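Usteo robot back at the coffee table after wrist fault

4 August 2022

Good news from the Usteo workshop – the two-armed robot is running again! The team stopped all drink handling last week when the right wrist kept turning after its gripper had closed, tipping a full mug over the bench. It had managed 947 grips without trouble before that.

Rocío Huanca, who leads testing, traced the fault to a loose connector and is thrilled it was such a small thing. "We got a great lesson for the price of one coffee," she said. A new cutoff now halts both arms within 310 milliseconds if a wrist moves out of turn.

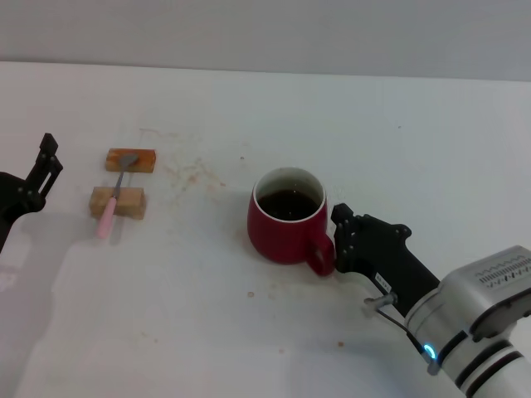
The right gripper beside the handle of a red mug of coffee at Usteo.

Longer trials start in November.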